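Torunn Söderlund
25 February 2018

1/ I promised to write down how I sort the small things at home, because three people asked me after my post in December. It is a simple method and it costs almost nothing. You need a big table, brown paper and some tape.

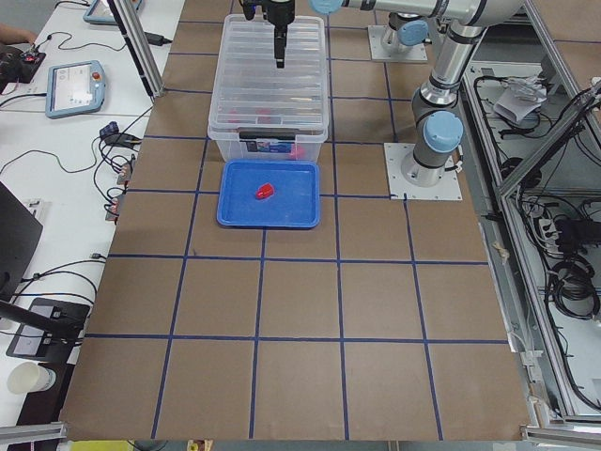
2/ The paper goes on first. I buy it on the roll, 50 metres, and it lasts me more than a year. Pull it flat before you put any tape, otherwise you get waves and the small things roll into them.

3/ Then the tape, dark blue. First the long lines, then the short ones across. The squares don't need to be perfect, mine never are. One square is for one kind of thing and I don't mix.

4/ For storing I like a clear plastic box with a latch. I can see the bottom of it without opening, and this saves me a lot of searching. A small label goes on the front, just under the rim.

5/ The shallow blue tray stands in front of the box, inside its own square. Red things show very well on blue. On my old brown tray I was losing them all the time!

6/ My rule is that only one thing lies in the tray. When it is in the box, I take the next. It sounds slow - but my sister tried with a full tray and she had to start again two times.

7/ Somebody asked about the price. The roll of paper was 24 euros from Casado, the tape I had already. The tray I got from a neighbour who was moving.

8/ Next I will do the drawer with buttons. I am a little afraid of this drawer. If you have a good way to keep buttons by size, please write to me.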